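Ticket 284 - Skedemstead front desk tower, shuts off by itself
Opened by: Asif Memon
Opened: February 19, 2020
Priority: medium (was high, they have a laptop for now)
Status: open, waiting on parts

Problem as reported

Desktop at the Skedemstead desk powers off with no warning. No blue screen, no beep, just off. Worst first thing in the morning when they open the Prermont booking program plus the mail plus ten browser tabs. Comes back if you leave it a few minutes. Fan noise "like a hair dryer" before it goes, says the desk.

User has already: restarted it, moved it off the carpet, swapped the power strip. No change.

Log

1. Picked up tower, power cord and the monitor cable. Left the monitor there. Told them not before tomorrow.

2. Plugged in on the bench, case closed. Booted fine. Sat in BIOS watching CPU temp. Climbed the whole time, hit 115 and it cut out. That's well past where it should be sitting doing nothing. Let it cool, tried again, same thing, almost 6 minutes from power on to off.

3. Ruled out the wall outlet and the cord. Used a known good cord from the shelf, same shutoff.

4. Side panel off. Dust. A lot of it, mostly packed in the cooler fins and the front intake. Took it outside and blew it out, held the fan blades still while doing it. Back in, tested again. Better but still shut down, took longer to get there.

5. Fan on the cooler does spin, checked with a flashlight. So not a dead fan. Wiggled the cooler by hand and it moved. Should not move at all. One of the push pins had never gone thru the board or had popped back out, can't tell which.

6. Unplugged everything, held the power button down to drain it. Cooler off. Old paste was dry and chalky, bare patch on one side where it wasn't making contact. Cleaned the chip with alcohol and a coffee filter, twice. Left the chip in the socket, no reason to pull it. Looked over the rest while I was in there, RAM slots, card, cables. Didn't see any swollen caps or burnt spots.

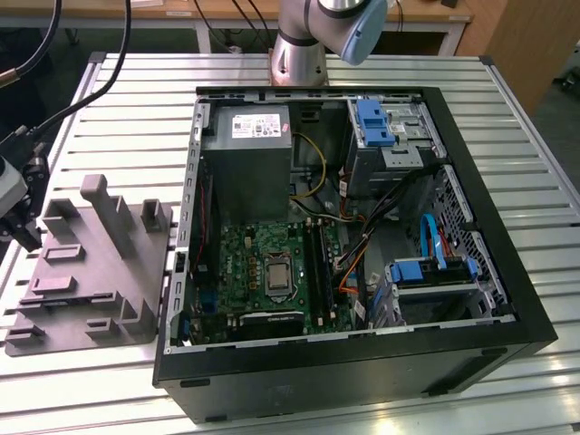 7. Cooler pins. 2 of the four are cracked at the tip, wont lock. Tried anyway on the one that looked less bad, popped straight out again. Not putting it back together like that, it'll be here again in June with the same complaint.

8. Called Londoño for a replacement cooler, same socket, push pin type. They have one but at the other store. Asked Grirkavum also, no stock, they'd have to order. Went with Londoño.

9. Cables while we wait: the power bundle runs right across the middle of the case. Going to tie it back toward the drive side when the new cooler goes on. Zip ties are in the drawer under the label printer.

Still to do

- new cooler on, fresh paste, pea size dot, no more
- check all four pins from the BACK of the board, not just the front
- tie up cables
- boot, leave in BIOS an hour, write the temp down here
- then the booking program open for an afternoon
- set the fan alarm in BIOS, it was off

DO NOT power this one on meanwhile. There is a note on the bench but it keeps getting moved. No cooler on the CPU, it will cook.

Data

Drives not touched. User asked if files are safe, told them yes as far as I know, nothing pointing at the disk. Last backup date unknown, they weren't sure where it even goes. Will copy the user folder off before it goes back. Seperate ticket for the backup thing please, don't pile it on this one.

Reply to user (sent)

Hi, found the overheating. The part that cools the processor came loose and its clips are broken, so I need to swap it. Part is on the way from another store. Keep using the laptop. I'll call when it's ready, don't need you to do anything. Asif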